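Looking After the Vudeck Arm

August 1, 2019

The Vudeck handling arm at the Wavell workshop is a small machine, and its upkeep does not fill a working day. It does, however, follow a written schedule. Chia-jung Cheung, who maintains the arm, inspects the gripper every 50 hours of operation and enters the result in a bound log.

The inspection begins with the power off. Both fingers are wiped with a dry cloth, and the tips are checked for nicks that could mark a phone case. The finger screws are then tightened in turn. A finger that moves sideways by hand is taken off and refitted before any further work is done.

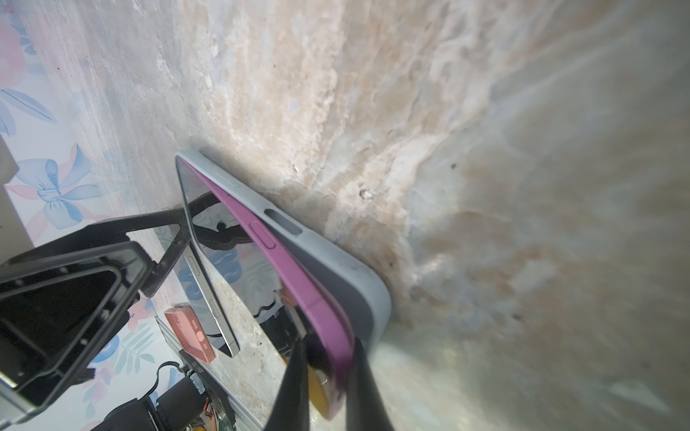 Reading time: 2 minutes

Phones are a demanding test of a gripper's alignment. With a phone in a pale gray-blue case on its edge against the wall, the two black fingers have to straddle its lower end, and the glossy purple bumper leaves a narrow strip to work with. A second phone and a black holder lie close by on the left, so the approach path must be set with care.

The camera at the wrist is treated as part of the gripper. Its mount is checked whenever a finger has been replaced, and the arm is then sent to its reference position 10 times. In April, this check revealed a slight drift, which Cheung traced to a worn washer. The repair took roughly 13 minutes.

Chun-yin Kwok, who oversees the workshop's equipment, has asked that spare fingers be ordered in pairs from Jidton. Six pairs are now held in stock. The cable at the wrist joint is next on the schedule and will be replaced before the arm returns to full shifts.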